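Petits pains vapeur : l'atelier de Ristby fait le plein et remet ça

Août 2021

L'été n'est pas vraiment la saison des cuiseurs vapeur, et pourtant ! L'atelier de petits pains proposé par l'association Nustura, dans la petite salle blanche de la rue du Lavoir à Ristby, a affiché complet dès la première semaine de juillet. Les 10 places de chaque séance sont parties si vite qu'il a fallu ouvrir une liste d'attente, et l'on s'y inscrit encore tous les jours à l'accueil.

Le principe est resté très simple. On vient avec un tablier et un torchon propre, on pétrit, on laisse lever, on façonne, on cuit, on goûte. La séance dure toute la matinée, avec une longue pause pendant la levée de la pâte, et c'est souvent là que tout le monde se met à parler des recettes de la famille (et des ratés mémorables, qui ont eux aussi leur public). Côté matériel, rien d'intimidant : une table blanche, de l'électroménager de cuisine tout à fait ordinaire, et une étagère au mur où est posé un ordinateur portable. 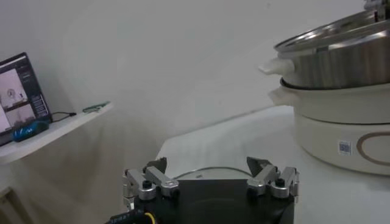

La pâte de base demande de la farine de blé, de l'eau tiède, de la levure, une cuillerée de sucre et un filet d'huile. Pour une petite fournée, on part sur 200 grammes de farine. C'est peu, et c'est très bien ainsi : chacun garde sa boule sous la main, la surveille, la retourne, s'inquiète un peu, puis la voit gonfler. Le moment du façonnage reste le grand plaisir de la matinée. On étale un disque, plus fin sur les bords qu'au centre, on dépose la garniture, puis on pince en tournant. Les premiers plis partent un peu dans tous les sens ; au troisième ou quatrième pain, la main a compris, et quelle fierté quand le dessus se referme bien !

Les garnitures changent d'une séance à l'autre. Les participants de juillet ont eu droit à du chou revenu avec des champignons, puis à une pâte de haricots rouges sucrée qui a fait l'unanimité, même chez ceux qui n'en avaient jamais mangé. Pour les prochaines dates, on annonce une version au poireau et au gingembre, avec des légumes de la ferme Cuevas, à la sortie du bourg. Nous avons déjà faim.

Reste la cuisson, qui intrigue toujours. Les pains se posent dans le panier sans trop se serrer, car ils prennent du volume, et l'on garde le couvercle bien fermé tant que la vapeur travaille. Il faut compter 11 minutes pour les petits formats, puis patienter encore un peu, feu coupé, avant d'ouvrir. Cette dernière attente est la plus longue de toutes !

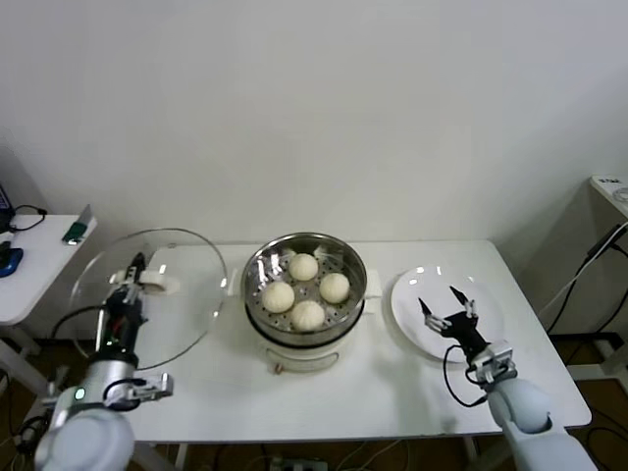

Quatre petits pains plissés dans le panier perforé du cuiseur vapeur. À droite, l'assiette blanche.

À la rentrée, l'atelier reprend avec 6 nouvelles séances, toujours à Ristby, et une nouveauté que beaucoup réclamaient : une matinée parents-enfants, avec des pains plus petits et des formes libres. Hérissons, lapins, escargots, tout est permis, du moment que ça tient dans le panier. La commune voisine de Rurkuvstead a elle aussi demandé à accueillir une date dans sa salle des fêtes, et la discussion est bien engagée.

Les personnes inscrites sur la liste d'attente seront appelées en priorité. Pour les autres, les inscriptions se font à l'accueil de Nustura, aux heures d'ouverture habituelles. Les ingrédients sont compris dans la participation et les ustensiles sont prêtés sur place. Pensez à signaler les allergies au moment de l'inscription, en particulier au gluten et au sésame, et apportez une boîte qui ferme bien : on repart avec ce que l'on n'a pas mangé.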